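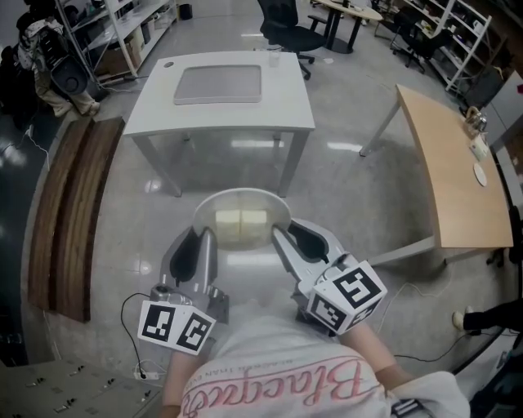 We've had the shared room at Latasbridge for a while now and it has filled up the way shared rooms do. Going to post what we're changing, mostly so the others who use it have one place to look.

The floor first. It's light gray tile with a gloss on it and it shows everything. Crumbs, scuffs, the lines that chair casters leave. It also gets used as a spare surface. Plates go down there, cables go down there, bags go down there. I'd like it to be a floor again.

So, plates. If you put one on the floor, pick it up before you leave the room, with whatever was on it. They go back in the kitchen rack.

Cables. There's a power strip cable that trails across the floor under the light wood table. Ashok Tyagi measured the run and we can take it along the wall with 16 clips. He has the clips. We need the room for one morning to do it.

The light wood table stays where it is. It's the longest surface we have and the curved edge is easier to walk past than a corner would be. What needs to go is the small stuff that collects on it. Boxes especially. If a box is yours, put your name on it or take it home.

The white square table is a different question. Thin legs, light, easy to move, and it has that gray panel set into the top, so things don't sit flat across the join. Girish Joshi wants to swap it for a plain one. I'd keep it and use it for drinks only. Cups on the small table, nothing with a plug on the small table.

Shelves. We have two white units and no rule about either. Proposal: the metal one takes cardboard boxes and anything heavy, heavy things at the bottom. The other one is for items in use that week. Right now it's full of a bit of everything, which means people buy things we already own.

We bought tape twice in April for this reason.

Bins for the shelves: Yogesh Agarwal priced a set of 20 from Vukanex, with lids, and they fit the shelf depth with a little to spare. Total comes to 726 with delivery. I think we can do half the set first and see if anyone uses them.

Labels should go on the front of the bin, not the lid. Lids move around.

The long bench or board with the dark slats. Two people have asked me if it can go. It's good for putting shoes on and for backpacks, and I don't want backpacks on the shelves. It stays for now, along the edge of the floor — please don't pull it out into the walkway.

Chairs. The black office chairs roll off to wherever the last person pushed them. One at the round table, one by the shelves, the rest tucked in. Ramesh Khurana offered to look at the casters on the squeaky one.

Trash. The little black can at the back wall is too small for how many of us there are. It's fine for paper. Food should go out to the kitchen, where the bin gets emptied every evening. A bigger can is on the list, 70 liters, with a foot pedal if we can find one at a sensible price.

Someone asked about a rug. No rug. The chairs won't roll on it and we'd have to vacuum. A mop takes five minutes and the mop is already here.

Order of work: clear the floor, clips, shelves, bins. If you can only come for one of those, come for the shelves. Sorting goes slowly with two people.

Tarek Ouali has the key to the storage closet if you need somewhere to put things while we move the tables. Ask him the day before.

Anything without a name on it after the shelves are done goes in one carton by the door for two weeks. After that I'm giving it away.

Last updated: 31st August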